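Search the boards Search Advanced

Topic: Painter's tape grids for sorting small parts - who else does this?

tsion_t
I have fallen hard for painter's tape. Our game closet at Pludgate has 200 board games in it, and every April we go through the boxes and check the pieces. This time I laid a tape grid on a big piece of cardboard so each kind of token gets its own square, and oh my gosh, it's so much nicer than little piles that drift into each other! Bins on the right for the finished stuff. 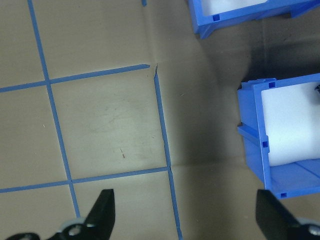
Blue tape on cardboard, bins alongside

I didn't measure anything, just eyeballed it, and I love it anyway. The outside squares are open on purpose so I can spill over if a game has a ton of coins (looking at you, Clalliron).

DonalB
Love this. I'd run the tape right out to the edges, though. That top crosswise strip stops halfway, and my meeples would be over the line in a minute.

robel_j
Disagree with Donal! One closed square in the middle and loose space around it is exactly how I sort. The piece I'm working on goes in the closed one, everything else waits outside.

DonalB
Fair, but then why have a grid at all? A cereal box lid does the same job.

tsion_t
Because I can see all of it at once - and a lid has walls, so I can't sweep things off with my hand. The sweeping is the best part!!

krystyna_g
Muffin tin person here, sorry. I did all 281 pieces of Bravo in one tin and carried it to the kitchen when dinner was ready. Try that with cardboard.

robel_j
I would drop the tin. I know myself.

Fasil W
Does the tape lift off okay, or does it take the top layer of the cardboard with it?

tsion_t
Haven't pulled any yet, Fasil. I'll report back. Next up is Urnbridge, and I'm adding two more strips first.

Recent topics
Best baggies for wooden cubes (17 replies)
Box inserts: keep or toss?
My shelf hit 2,000 cards, send help
Lost the Urnbridge rule book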